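The desk that came home

When the Gatgate offices in Clellton closed their third floor last November, the furniture went out through a loading door at the back. Most of it was sold in a single morning. Desks went for 20 pounds each, chairs for less, and the shelving was priced by whoever happened to be standing next to it.

A good deal of that furniture is still in the town. Clellton has few big houses, and a desk that once stood in a row of identical desks now tends to stand in a spare bedroom, on a landing, or across the corner of a studio. Putting it across a corner wastes some floor behind it, but it leaves a clear run to the door and gives the person sitting there a view of the room.

Pale desks sold first. They show dust less than black ones and don't make a small room feel smaller. The trouble with them is that everything left on top stands out, so a pale desk with six things on it looks busier than a dark one with a dozen.

The usual answer is a shelf unit along the far side. Straight ones are easy to find and cheap, and they do the job. Curved ones take more hunting for, and they are awkward to carry up a staircase, but they soften a corner and you don't catch your elbow on them.

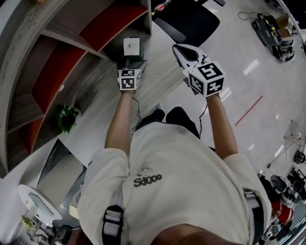 Colour inside the cubbies is a matter of taste. A red back behind grey-brown wood grain is a strong choice, and it works best when the compartments aren't packed to the front. Fill them with box files and you may as well have left them plain. Kovačević, the joinery shop on the Clellton road, will cut coloured backs to size for an existing unit and charges by the panel. Bring your own measurements, taken from the inside edge, and take them twice.

Then there is the plant. Nearly every desk I saw while writing this had one, and the ones doing well were small. A large plant on a desk drops leaves into the keyboard and has to be moved every time you want to spread out some paper. Something in a small pot can sit in front of the shelving and be left alone apart from a little water.

Chairs are where people go wrong. An office chair with arms needs more room than you expect, and the arms are often a finger's width too high to slide under the desktop. Measure from the floor to the underside of the desk before you buy. If the chair won't go fully under, park it at the side, where it will be out of the way of anyone walking past.

Glossy floors look smart and show every mark. Castors leave faint grey arcs that come off with warm water and a drop of washing-up liquid. Fidisano sells a clear mat for this, which does protect the floor, though it creeps towards the wall over a week or two and has to be pulled back.

My own desk came from that same Gatgate sale. It took two trips and a borrowed van, and one of its legs is still held on with a bolt that doesn't match. With the shelving, the chair and a new lamp, the whole corner cost roughly 300 pounds. The lamp was the most expensive part, and I am thinking of sending it back.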